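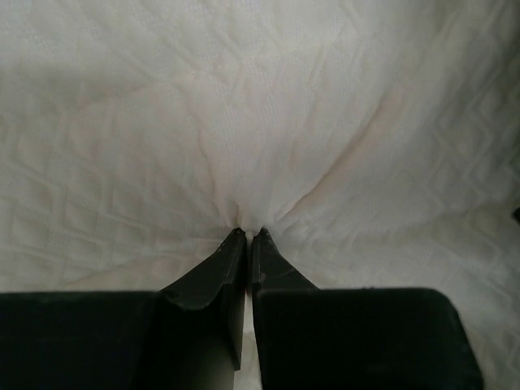

Wrist camera view, quilted cover trial. Fingertips holding a gathered fold of the cover.

Flotside Laboratory for Soft Materials Handling
Inspection Checklist and Comments: Bedding Grasp Study, Asante Method
Inspection date: July 19, 2020
Inspector: Titilayo Adeleke
Responding for the study team: Kobina Ackah
Cell: Laken
Status at close: Approved to continue, with 4 open actions

Scope

This checklist covers the physical safety of the Laken cell and the conditions under which grasp trials on quilted bedding are carried out and recorded. It also covers the parts of the Asante method that depend on the condition of the hardware, because a fault in the fingertips or the wrist camera would affect the reported results as well as the people working in the cell. It does not cover the network, the building's electrical supply, or the storage room.

Each item is marked Pass, Pass with comment, Action, or Not applicable. Comments by the inspector are marked TA. Replies by the study team are marked KA.

Section 1. Access and guarding

1.1 Cell gate closes fully and latches without being lifted.
Pass.

1.2 Opening the gate stops arm motion.
Pass. Tested with the arm moving at trial speed and again at reduced speed.

1.3 Emergency stop buttons are within reach from the operator's chair and from the gate.
Pass with comment.
TA: The button by the gate is in the correct place, but the rolling cart used for spare covers can be parked in front of it. The floor marking should be extended so that the cart has its own space.
KA: Agreed. The cart will be moved to the opposite wall.

1.4 Floor inside the guarded area is free of loose fabric, cords, and packaging.
Pass.

1.5 Warning sign at the gate is current and readable.
Action.
TA: The sign lists a contact who has left the group. Replace it before the next trial block.

Section 2. Arm and gripper

2.1 Mounting bolts at the base and wrist are tight and marked.
Pass.

2.2 Gripper fingers are free of cracks, chips, and sharp edges.
Pass with comment.
TA: Faint scuffs and lighter gray wear marks are present along the edges of both fingers. I found no burrs by touch. A cotton test cloth was drawn over each fingertip and did not catch. The wear is acceptable for continued use. It should be compared with the present record at each later inspection.
KA: We will keep this pair in service through the end of the current block. Changing fingers partway through would introduce a difference between early and late trials that we could not separate from the effect of the method.

2.3 Fingertips align when closed.
Pass. Checked with the gripper empty. The tips meet evenly and neither passes the other.

2.4 Grip force limit is set in the controller and protected from change by the trial script.
Pass with comment.
TA: The limit is set correctly. The password protecting it was written on a card taped to the controller. The card was removed during the inspection.
KA: The password has been changed.

2.5 Gripper releases on command after an emergency stop.
Pass. The operator can open the fingers from the pendant once the stop is reset. The written procedure says the same.

2.6 Gripper holds its position on loss of power.
Pass with comment.
TA: The fingers hold. Persons freeing a cover by hand after a power loss must use the manual release and must not pull on the fabric. This is in the procedure but not in the training record. Please add it.

2.7 Cables along the arm have enough slack at full reach.
Pass.

Section 3. Wrist camera

3.1 Camera bracket is tight and does not shift when pressed by hand.
Pass.

3.2 Lens is clean.
Pass with comment.
TA: Lint collects on the lens during bedding work. The team wipes it at the start of each session. I recommend a second wipe at the midpoint.
KA: Accepted. The midpoint wipe has been added to the session sheet.

3.3 Both fingertips and the grasp point can be seen in the recorded view.
Pass. The tips and the gathered fabric just above them are in view together, and the creases running outward from the grasp can be followed well into the cover.

3.4 Lighting is even enough for the method.
Pass with comment.
TA: The light on the cover is diffuse and leaves no hard shadows. The Asante method reads creases from small changes in shading, so this item is treated as a condition of the study as well as a matter of comfort for the operator. Lamps should not be added or moved without a repeat of the reference recordings.

3.5 Recorded images contain no personal information.
Pass. Operators do not enter the cell during recording.

Section 4. Test materials

4.1 Covers are clean and laundered before use.
Pass.

4.2 Covers are free of pins, staples, tags with hard edges, and loose thread long enough to wind around a finger.
Pass with comment.
TA: One cover in the spare stack had a loose thread at the hem. It was set aside. The check for loose thread should be made on both faces of the cover – the lower face is easily missed when the cover is laid out by one person.

4.3 The type of cover is entered in the trial record.
Pass. The off-white cover with the stitched diamond and zigzag pattern is entered under the code name Illis.
KA: Illis was chosen because its raised pattern gives the method something to measure. Where the fabric is at rest, the stitched lines keep their regular form. Where it is held and drawn in, the lines curve toward the grasp point. The estimate of how much fabric has been gathered is based on that change.

4.4 Items other than the cover are removed from the work surface before trials.
Action.
TA: A small dark object shows at the far right of the wrist camera view in the record attached to this checklist. It could not be identified from the image. Please inspect the area before each session and enter the result on the session sheet.
KA: A line for this has been added to the session sheet.

Section 5. Conduct of trials

5.1 An operator is present for every trial, with the pendant in hand.
Pass.

5.2 The operator has a written list of conditions for stopping a trial.
Pass with comment.
TA: The list is posted at the operator's chair. It calls for a stop if the cover leaves the work surface, if the fabric reaches the wrist joint, if the arm makes an unplanned motion, or if the camera feed freezes. I asked for the last condition to be moved to the top, as it is the easiest to overlook during a long session.

5.3 Failed grasps are recorded in the same way as successful ones.
Pass.
TA: I reviewed the log against the saved recordings. The log holds 157 trials with the Illis cover, and each has a matching recording. In 18 of these the fold slipped from the fingertips before the lift was complete. All 18 are kept in the results.

5.4 Trials stopped by the operator are marked as such and are not counted as slips.
Action.
TA: In 2 trials the operator pressed the stop and the log shows no reason. They are held outside the 157 until the reason is known. The log form should not close without an entry in the reason field.
KA: The form will be changed. The operators have been asked to check their session notes for the missing entries.

5.5 The definition of a successful grasp was fixed before trials began.
Pass with comment.
TA: The definition is dated and signed. It requires the fold to stay between the fingertips through the lift and the hold. It does not say what is to be done when the fold stays in place but a second layer is picked up with it. The team should settle this in writing before the results are reported.
KA: We have treated these as successful grasps and flagged them. We agree that the definition should say so, and the amended text will be supplied as a note to the original. The original will not be overwritten.

5.6 Single images are not used alone as evidence of a completed grasp.
Pass.
TA: A still from the wrist camera can show that a fold is held at one moment. It cannot show that the hold lasted. The success entries in the log are drawn from full recordings, and the reviewers confirmed that they watch each one through to release.

Section 6. Records and training

6.1 Training records are current for all operators.
Pass with comment. See 2.6.

6.2 Inspection records from earlier blocks are available in the cell.
Pass.

6.3 Changes to the trial script are logged with a date and a name.
Action.
TA: One change to the approach height was made without a name. The change itself is small and stays within the approved limits. The entry should be completed by the person who made it.

6.4 First aid kit is stocked and its location is known to operators.
Pass.

Open actions

Item 1.5. Replace the sign at the gate. Owner: Kobina Ackah.
Item 4.4. Inspect the work surface before each session and enter the result. Owner: session operator.
Item 5.4. Require a reason for every stopped trial. Owner: Kobina Ackah.
Item 6.3. Complete the unnamed script entry. Owner: Kobina Ackah.

General comments

TA: The cell is well kept and the operators answered questions about the stop conditions without looking at the posted list. The Asante trials may continue with the present fingers, camera position, and lighting. If any of the three is changed, Sections 2 and 3 are to be repeated before further trials are added to the results.

KA: The study team accepts the findings. The results for the current block will be reported with the slip count and the flagged double-layer grasps shown separately.

Signed for inspection: Titilayo Adeleke
Signed for the study team: Kobina Ackah

Copies: cell binder, Flotside safety office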